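Site visit: Flurnon water treatment works

The section's June visit was to the Flurnon works, which supplies Rirkell and the villages on the north side of the valley. Eleven members had put their names down and met at the gatehouse at ten on the Wednesday. Joanne Holroyd, the process engineer for the site, took us through in one group.

Raw water comes from the Drenetti reservoir by gravity through a cast iron main. There is no pumping on the inlet side except in drought. The water is soft and strongly coloured after rain, and most of the treatment is aimed at the colour. Ferric sulphate is dosed at the inlet, with lime added upstream to hold the pH steady. Flocculation takes 15 minutes in two baffled tanks, after which the water passes to dissolved air flotation. The float is scraped off to a trough and sent to the sludge thickener.

The filters are rapid gravity units of sand under anthracite. One was drained for inspection, and the new nozzles in its floor could be seen through the access hatch. The washwater valves are fitted with Alexiou actuators, which replaced hand-wound gear two winters ago — the old handwheels have been kept in the stores. Backwash is started on head loss or on elapsed time, whichever is reached first.

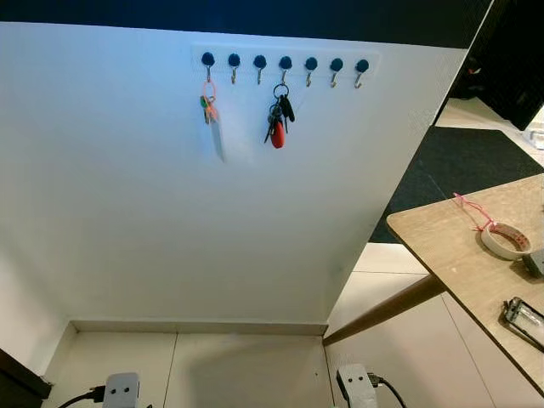
Key rack, with keys on two of the hooks.

After the filters we went on to the contact tank and the chlorine room. Dosing is duty and standby with automatic changeover, and the residual is measured at both ends of the tank. Holroyd gave the site's power use for the previous week as 3,557 kWh, most of it for the flotation compressors and backwash pumps. Members asked about manganese, which rises in late summer. It is dealt with by raising the pH ahead of a second filter stage, brought into use only when needed.

The visit ended at 2 pm in the mess room. Stout shoes are advised for any later party, as the gratings over the filter gallery are coarse. The notes on sludge handling will be sent out with the next newsletter.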